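Home | Topics | Computers | Games | For Teachers

What Is a Blog Theme?

A blog is a website where someone adds new posts, a bit like pages in a diary. The words in the posts are one thing. The way the page looks is another. The look comes from a theme.

A theme is a set of files that tells the blog what color the background is, how big the letters are, and where the menu goes. You can change the theme and keep all your posts. A blog with 206 posts will still have 206 posts after the change.

Who makes themes?

Some people draw and code their own. Others pick one that is ready to use. Lultex is a plain theme with one wide column. Vida has two columns and puts photos in a grid. Both come with the Willden blog maker.

Most themes leave a space in each post for a photo. The theme decides how wide the photo will be and whether the words go under it or beside it.

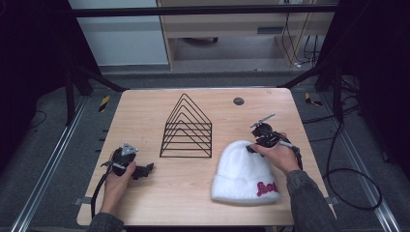

What is inside a theme?

The Vida theme has 260 lines of code for its colors and letters. One line might say that every title is dark blue. If you change "blue" to "green" and save the file, every title on the blog turns green.

Phones and big screens

A phone screen is narrow, so two columns would be squashed. A good theme checks how wide the screen is. On a phone, it moves the second column under the first one.

Try it

Ask an adult before you sign up for any blog. Then open the theme page, choose a theme, and press Preview. Your blog does not change until you press Save.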